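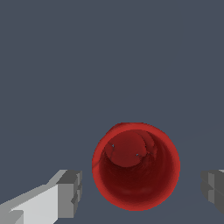
How long have you been working on the grasp planner?

Since February of last year. Before that I was writing drivers, and I did not know very much about planning.

The person answering is Alžběta Polák, who leads the small software group at Orkik. We spoke on a Monday in their meeting room, with her colleague Branislav Kováčik sitting across the table and correcting her numbers when she rounded them too kindly. Their tool is named Merkotach. It takes a mesh of an object, proposes places where a two-finger gripper could close, and then runs each proposal in simulation from approach to lift. The red cup is the object they use most, and by now everybody in the group can draw it from memory.

I asked her why a cup, when there are so many harder things to pick up. She laughed a little. "A cup is not easy. It is hollow, so the planner must decide if it takes the whole body from outside or puts one finger in and pinches the wall. Both can be right. In our first version the planner changed its opinion in the middle of the movement, and the arm would stop and go back and stop again."

This problem took them most of one spring. The old planner scored all grasps again at each control step, and two candidates with nearly equal scores could exchange places many times in one second. The repair was simple when they finally found it. The planner now keeps its chosen grasp until another one is better by a fixed margin, and after the fingers have passed a certain distance from the object it is not allowed to change at all. Kováčik calls this distance "the door". Inside the door the arm may only continue or retreat.

"I wanted something more clever," Polák told me. "I had a paper open with a very nice formula. Branislav put in one if-statement before lunch and it was enough."

The view from the wrist is important to them, and we talked about it for a long time. Merkotach has two ways of seeing. In the first one, the software simply receives the true position of the cup from the simulator. In the second one it gets only the rendered pictures and must estimate the position itself. The group develops everything in the first mode and then repeats it in the second, and the difference between the two results is what they call the perception cost. For the cup, this cost comes nearly all from the last part of the approach, when the object becomes very large in the wrist view and a good part of its outline can be outside of it.

"From far you see a whole circle, or an ellipse, and you fit it," said Kováčik. "From near you have one piece of an arc. A piece of an arc can belong to many circles. So the estimate starts to walk, a few millimetres here, a few there, and a few millimetres is all the space that the finger has."

Their answer was to trust the late pictures less. The estimator keeps the shape it found from far away and uses the near views only to correct the sideways position of the rim. If the correction becomes larger than a limit, the arm goes back up and looks again. I was surprised that they do not use a learned model for this part. Polák said that they tried one, and it was good, but when it was wrong they could not say why, and for a group of their size this costs too many evenings. 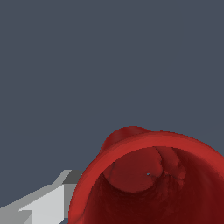 What happens when the mesh itself is bad?

The planner can be fooled by it, so we check every mesh before it is allowed into the library. The check looks for holes, for triangles turned inside out and for walls with no thickness.

This last one gave them a strange week. Polák told me the story with some embarrassment. Grasps on one side of an object were failing, always in the same way: the fingers closed, the contact force jumped to a very high value, and the object flew out of the hand. They looked in the controller, then in the friction settings, then in the controller again. The fault was in the collision shape. The physics engine does not use the mesh which is drawn on the screen. It uses a second, simpler shape made from convex pieces, and on that side one piece was standing out a little from the visible wall. The finger was already inside of it when the picture still showed free space.

"So now I say to every new colleague, please draw the collision shape first," she said. "What you see in the render is for your eyes. The engine has a different opinion about where the wall is."

The tool got a small button after this, which shows the collision pieces in half-transparent colours over the drawn mesh. It is, she believes, the most used button in the program. The library has 690 objects today, and when they went through it with the new view, 29 of them had pieces which did not agree with the visible surface. All of these were made again.

I wanted to know how they decide that a grasp is good. Kováčik opened the log of the nightly run and turned the laptop to me. A grasp is not counted when the fingers close. The arm must lift the object straight up, wait 2 seconds, turn the wrist a little to each side and wait again. If the object has moved in the hand more than the limit, the trial is marked as slipped, even when nothing fell. The night before my visit there were 1,543 trials, and he was most interested in the slipped ones.

"A dropped cup is a clear message," he said. "A slipped cup is one which will be dropped next week by the customer."

The speed of lifting was another discussion between them – they still do not fully agree. Polák prefers a slow start with a smooth curve, so that the contact forces have time to settle. Kováčik says that a slow lift hides weak grasps, and a test should be a bit rude. The present version does both. The slow profile is for showing and for debugging, the quick one is for the nightly run, and the log says clearly which one was used. Earlier it did not say this, and two results were compared for some days which should not be compared.

The retreat is planned separately from the approach, and this surprised me also. I had imagined that the arm goes back by the same path. Polák explained that with an object in the hand the arm has a different shape. The planner attaches the object to the last link and checks everything again, with the cup as a part of the robot. The grasp is also not exactly where it was planned, so the attached object is placed by the measured position after closing. 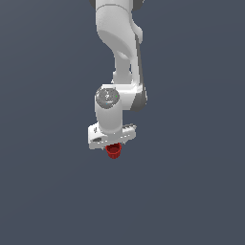 Dušan Vaněk of Bamico, reading a draft of this text, wrote that the attached object was the part he would question. In his experience the measured position after closing can be worse than the planned one, when the fingers cover so much of the object that the estimate has little to hold on to. At Bamico they take an average of the two and make the collision shape slightly bigger for the retreat. He added that he would be glad to see the same nightly test done with his settings.

I sent this to Polák, and she answered the same evening. She finds the remark fair. In the first mode it makes no difference, as the simulator gives the true position, but in the second mode she has seen some retreats which were refused with no good reason, and she had blamed the path checker for them. Kováčik has now put the bigger shape behind a setting, switched off at the beginning, and they will run both for a few nights.

At the end I asked what is next for the tool. She mentioned handles, where the planner still has the habit of choosing the body of a mug even when the handle would be the better place. She mentioned also the boring work: the configuration files are in three formats, for historical reasons, and a new user needs a full day before the first grasp is running. Sabina Jurčo has started to rewrite this part, with one format and with error messages which say the name of the wrong line.

"For me this is worth more than a new planner," said Polák. "Last month I also lost an afternoon because of a missing comma, and I wrote half of these files."

The version with the new configuration is planned for this autumn. The old files will be read for one release more, with a warning, and after that they must be converted with the script which comes in the tools folder.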